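4. Pairing the Vindar wristband with your phone

The box says pairing takes seconds. Allow a few minutes, and don't start it at a bus stop.

1. Hold the side button until the band buzzes twice.
2. In the Reltis app, choose Add Device. Ignore the offer of a "smart tour" — it is mostly advertising.
3. Type the pairing code, 613, and wait for one long buzz.

Note: Ochoa phones may drop the link after 48 minutes with the screen locked. Ladwood calls this a battery feature. Turn off power saving for the app anyway.
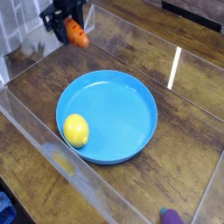
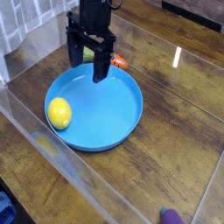
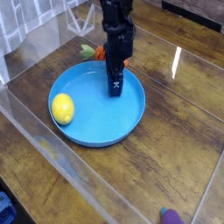
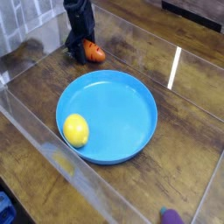

Blue dish and lemon, all four.

4. Walk a route you already know. A left buzz means turn left, supposedly before the corner. Gifty Asamoah tested firmware 2 on a Wednesday and got some of her buzzes well past it.
5. If turns come late, open Settings, then Timing, and move the slider one notch toward Early.

Caution: The band does not detect traffic, curbs or stairs, whatever the store page suggests. Keep using your cane or guide dog.

Error 362 means no location signal. Go outside and repeat step 3. Reinstalling the app, as the help screen recommends, only erases your saved routes.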